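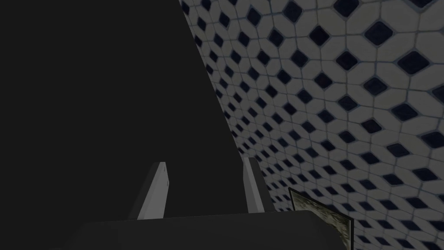
4.2 Rules for checking a simulated household task

The rules in this section were written by Lakmal Bhuiyan and Hortensia Ticona for the Plandov test set, and they were revised in June after the first trial. A scene may enter the set only when two reviewers have signed the same form. Each reviewer works alone and sees the wrist view before any other view. If the reviewers do not agree, the scene goes back to its builder with a written note.
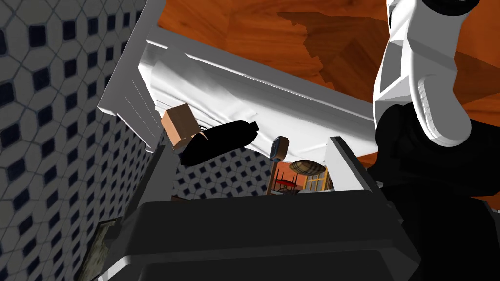
Figure 9. Wrist view during review, rendered in Nirnden.

Rule 3 concerns the naming of objects. A reviewer must write only the name that the view supports, and the list of the builder stays closed until the form is complete. In Figure 9 the cardboard box and the black bottle can be named without difficulty, but the small gray object near the hanging cloth should be entered as "phone or remote". We accept such double names. Of the 200 forms we received, 16 were returned for a name that was too exact.

Rule 4 asks that the gripper finger is never hidden in the render, even when it covers a part of the objects.

Comments (2)

Ollis: Does Rule 3 apply also to the fixed cameras? We had trouble with this.

Ccori: The form in the appendix has no field for double names. Please add it.

Related items
Review forms for kitchen simulations
Naming of objects in shared test sets

21 shares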